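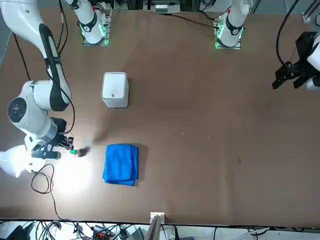

Toalha azul dobrada e caixa de plástico branco sobre o tampo castanho de uma mesa.

A dobra como medida da casa

Entre os objetos de uso diário, a toalha ocupa um lugar discreto. Raramente figura nos inventários de família e quase nunca é mencionada nos testamentos, embora acompanhe todas as gerações de uma casa. A exposição documental que a Fundação Endbridge prepara para outubro, dedicada à arrumação da roupa doméstica, procura corrigir essa ausência. O acervo reunido para o efeito compreende 2.924 peças, entre panos de cozinha, toalhas de rosto e de banho, lençóis e guardanapos, cedidas por famílias, pensões e duas antigas lavandarias.

A investigação foi dirigida por Purificación Cordero, historiadora dos têxteis, que dedicou os últimos anos ao estudo dos vincos. A expressão pode surpreender o leitor. Um pano guardado durante décadas na mesma posição conserva, porém, a marca do modo como foi dobrado, e essa marca permite reconstituir a profundidade da prateleira, a largura da gaveta e, por vezes, o hábito de quem o arrumava. «Uma toalha dobrada em três no sentido do comprimento foi quase sempre pensada para ser pendurada», explica a investigadora. «A que se dobra em quatro destina-se à pilha.»

O estudo distingue duas tradições. Na primeira, predominante nas casas com armário fundo, a peça é dobrada ao meio tantas vezes quantas forem necessárias para caber na prateleira, ficando o lombo voltado para fora. Na segunda, própria das habitações pequenas, o pano é reduzido a um retângulo estreito e colocado ao alto, dentro de uma caixa ou gaveta. A difusão das caixas de plástico veio favorecer esta última solução, que dispensa o móvel de grande porte e permite transportar o conjunto de uma divisão para outra.

A escolha do recipiente merece, por isso, um capítulo próprio no catálogo. Thanakorn Suksawat, responsável pela secção de mobiliário e acondicionamento, observa que a caixa branca, lisa e de arestas arredondadas se tornou presença constante nas casas urbanas sem que tivesse havido, até agora, um esforço sistemático para a documentar. Os cantos arredondados facilitam a limpeza e poupam os tecidos mais finos, sujeitos a prender-se em rebordos vivos. Em contrapartida, reduzem ligeiramente o espaço útil junto ao fundo, circunstância que o arrumador experiente compensa colocando aí as peças de menor dimensão.

A superfície em que se dobra não é menos relevante. Os manuais de economia doméstica consultados recomendam uma mesa ampla, desimpedida e de altura próxima da anca. A cama, usada em muitas casas para este fim, cede sob a mão e impede que o vinco assente. Numa mesa firme, a toalha estende-se por inteiro, alinham-se os cantos e alisa-se o pano do centro para as margens antes de cada dobra. Convém que o tampo contraste com o tecido, para que os desvios da orla se percebam de imediato: o azul sobre o castanho, o branco sobre a madeira escura.

O felpo coloca dificuldades particulares. Uma toalha de 500 gramas por metro quadrado ganha volume a cada dobra e resiste a mais do que três. Para estas peças, a equipa da Endbridge adotou nas reservas um procedimento uniforme, com pilhas de altura nunca superior a 40 centímetros e rotação periódica das peças colocadas na base. As toalhas mais antigas são ainda desdobradas uma vez por ano e voltadas a dobrar por linhas diferentes, de modo a evitar o desgaste da fibra sobre o vinco original, previamente registado em ficha.

O catálogo incluirá os diagramas de dobragem recolhidos junto das famílias doadoras e um glossário dos termos regionais associados à rouparia. As entidades interessadas em ceder peças para a segunda fase do levantamento podem dirigir-se aos serviços de documentação da Fundação até ao dia 30 de abril de 2019. Cada peça deverá ser entregue tal como se encontra guardada, sem lavagem nem passagem a ferro, acompanhada da indicação do móvel ou da caixa de onde foi retirada.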